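Filed under: Sport Science, Student Work
7 min read

Effect of League Transfer on Pressing Output in Wide Midfielders: Project Report

Ileana Dinu and Byung-chul Song
Supervisor: Silvia Baláž

1. Background

Players who move between leagues often report that the pace of play feels different, but the reports are hard to compare. This project looked at one measurable part of the question: how often a wide midfielder presses the ball in the first 19 matches after a move, compared with the last 19 matches before it. Fitness, language and coaching were outside the scope.

2. Data

Event data came from the Wultedgate archive, which the department licenses for coursework. We kept only players who completed 90 minutes in every match used, so that no correction for substitutions was needed. This cut the sample sharply, from 199 transfers to 19. All remaining players were between second-tier and top-tier clubs, and goalkeepers and defenders had already been removed at the query stage.

A press was defined as a movement toward the ball carrier that ended within two meters of him and started from at least five. Wultedgate tags these automatically. Sun-ja Ahn checked 1,349 tagged events against match video and rejected the ones where the player was simply returning to position. The rejection rate was higher for away matches, and we do not have a good explanation for this.

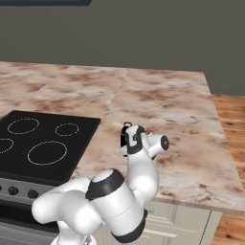
Events that survived checking were grouped by match third. We first tried grouping by score state, but several players had almost no minutes in a losing position and the cells were too thin to use.

3. Method

Each player served as his own control. The median number of presses per match before the transfer was subtracted from the median after it, and the differences were tested with a signed-rank test. Scripts were written in Ida, the department's in-house statistics package. Gil-soo Ahn reran the full set on a second machine and obtained the same output.

4. Results

Most players pressed less after moving, and the drop was concentrated in the final third of matches. Early-match pressing barely changed. The two players who moved to Vellthorpe went the other way – both pressed more in every match third – and removing them made the overall effect larger.

5. Limitations

The sample is small and biased toward players who settled quickly, as those who lost their place never reached 19 full matches. Opponent strength was not controlled. Dlamini's possession index would have been suitable for this, but it does not cover the second tier before the February update.

Team formation was recorded only at kickoff – later changes of shape were missed.

6. Further work

Repeat with the 90-minute rule relaxed and press counts scaled by minutes played.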